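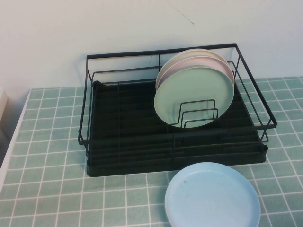
Fig. 2. Wire dish rack with a ribbed drip tray.

Unit 2: Drying and Evaporation
Course notes, Harish Jaiswal

Evaporation is the change of a liquid to a vapor at its surface. It happens at any temperature, well below the boiling point. Boiling is different: bubbles of vapor form all through the liquid.

Molecules in a liquid move at different speeds. The fastest ones near the surface can escape into the air. The ones left behind are slower on average, so the liquid cools. Sweating cools the skin in the same way.

Four things change the rate: temperature, surface area, air movement and humidity. Know all four for the June test.

Surface area is the one students forget. Water spread in a thin film dries much faster than the same amount in a cup. A towel dries sooner hung flat than folded over - both sides meet the air.

Humidity sets the limit. At 21 degrees Celsius, air can hold only so much vapor. When it reaches that point, water returns to the surface as fast as it leaves, and drying stops.

Homework: Put equal amounts of water in a saucer and a narrow glass. Leave them side by side overnight and weigh both in the morning. Write down the room temperature each time. Bring your numbers to lab, along with the Hosier worksheet.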